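## Bancada: comparação de dedos para a garra

Em julho passámos a tarefa da fruta para dois braços na mesma bancada, para decidir que dedos ficam montados até ao fim do ano. Comparámos três jogos: os de origem, os da Skutomeck e os Levia, mais finos na ponta. Cada jogo fez 15 tentativas de pegar numa maçã e de a pousar, com o mesmo controlador e a mesma velocidade de fecho.

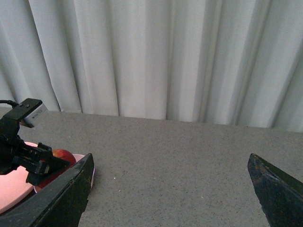 *Mujić*

A primeira dúvida era a câmara. Com uma câmara no punho vemos bem o que fica entre os dedos, mas perdemos o resto quando um dedo largo se mete à frente. Com a maçã na taça cor-de-rosa, o dedo esquerdo tapa boa parte da fruta e o outro braço, preto, tapa outra parte. O módulo prateado que está no suporte do segundo braço dá um ângulo mais lateral e foi essa vista que usámos para confirmar o contacto.

Resultados por jogo:

- **Origem:** fecham bem, mas a ponta larga bate no bordo da taça. Falharam 3 tentativas, todas na taça.
- **Skutomeck:** 2 falhas. A borracha agarra melhor a casca, embora demore a largar.
- **Levia:** 3 falhas, todas por a maçã rodar durante a subida.

A diferença é pequena e não chega para justificar uma compra. O prato dá muito menos trabalho do que a taça: o rebordo é baixo, os dedos entram dos dois lados e o pé da maçã serve de referência para centrar a garra. Pedimos por isso que os próximos ensaios indiquem sempre o recipiente, para não misturarmos números que não se comparam.

Também convém registar o estado dos dedos antes de começar. Os pretos que aparecem nas imagens já têm zonas gastas na superfície, e uma ponta gasta altera o ponto de contacto que definimos na calibração.

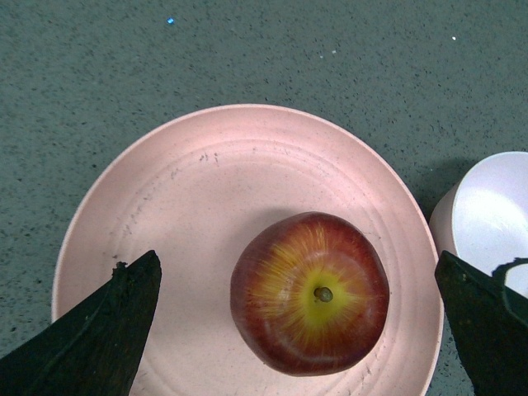
### Próximos passos

Os dedos da Skutomeck ficam montados por agora. O grupo de Stitcombe vai repetir a série da taça com a abertura inicial reduzida e o mesmo ficheiro de configuração. Quem precisar da bancada deve reservar até segunda-feira e deixar a calibração das câmaras como a encontrou. Os registos das tentativas estão na pasta partilhada, separados por jogo de dedos.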